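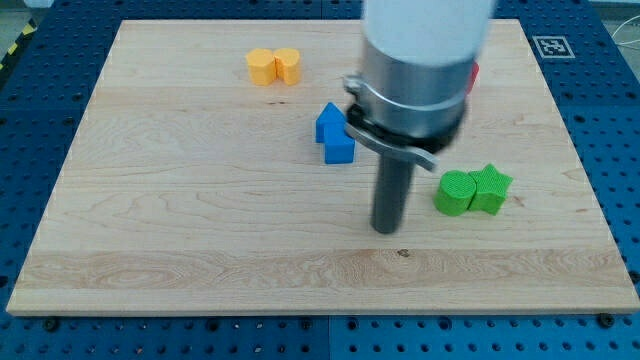

I bought the Jokmont block plane in September after my old one took a dive off the porch, and I've had it out nearly every evening. It was 48 dollars, and I was ready to be let down at that price.

The blade wasn't sharp out of the box. It wasn't terrible either, but I gave it a good long go on a 2000 grit stone and after that it took lovely thin curls off a pine shelf (I may have kept going past the line just because it was fun!). The body sits nicely in my hand, and I have small hands, so take that as you will.

My gripe is the depth knob. It's got a lot of slop in it, so you turn and turn and nothing happens, then suddenly you're digging a trench. I've learned to back it all the way off and creep up on it. The Havutetti I tried at the store was much smoother there, but it costs over 2 times as much and I couldn't talk myself into it.

I've done 17 shelf edges so far for the pantry, plus the bottom of a sticky bathroom door, and the blade has only needed one touch-up. End grain is slower going. Wipe some wax on the sole first, it helps a ton.

Four stars from me. I'd buy it again, and I'd still grumble at the knob.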